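Questions we get asked at the Haltton repair evening

Do I need to book?
No, just come along from half past six with whatever's poorly, and we'll put the kettle on while you wait your turn!
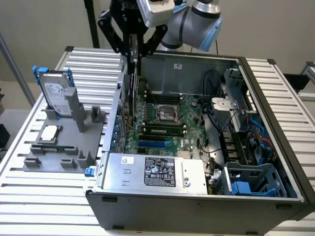
A desktop tower on its side with the panel off.

What does it cost?
Looking is free, and parts are at cost (Shuk-fan Tu keeps the price list).
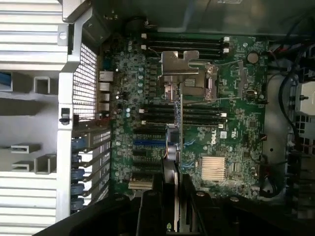
Can you save my old photos? Very often, yes, so please don't throw anything out before we've had a peek. Bring the whole computer if you can carry it, even a big old Dell with a green board like this one, and do pop your charger or power lead in the bag too.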